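Istetville Robotics Club – progress report to Stavodis, July

We have spent 70 percent of the grant and reached the part of the plan titled "shelf stocking," which the students wrote in the fall, when they were optimistic. Membership is 11, up from eight, and everyone now knows where the emergency stop is.

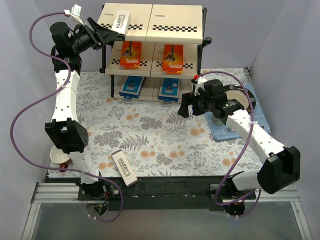

Shelf stocking is the task the students picked for the Pimgate meet, and it takes up most of our sessions. Sorin Golob's group handles the left arm and the top tier, which calls for a long reach and a patient operator. Boxes go up one at a time, held upright against the shelf by the gripper, and the next Harry's box waits its turn on the floral cloth. The purple cables still swing wide – tidier routing is on the list, where it has been for a while.

Still to do: 15 timed runs, a written log for each, and a practice round against Mokoena, who have been very polite about our chances. We are not requesting more money in this report.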